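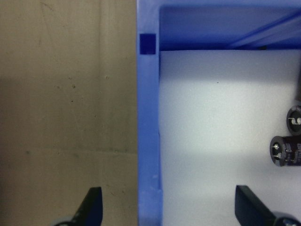

OK so I read all 8 volumes of Keltow in 2 days and I need to talk about it.

The setup: a retired letterer named Doolan gets hired to finish a dead rival's series, and the only notes left are in the margins of old grocery receipts. I was sold by page three.

Yae Ueda draws rain better than anyone working right now. The bus stop chapter has maybe ten words in it and I went back to it twice before bed.

Volume 5 drags a little, I'll admit. The magazine contest stuff goes on and on – I wanted more of the sister.

The anime got announced in July and I'm nervous! Zultent is doing it and their last show looked pretty stiff. Please don't cut the receipts.

Idix has the box set back in stock, 1,000 copies this time. Mine is number 221 and yes I'm going to be annoying about it.

No spoilers for the extra chapter please, I'm saving it for the train.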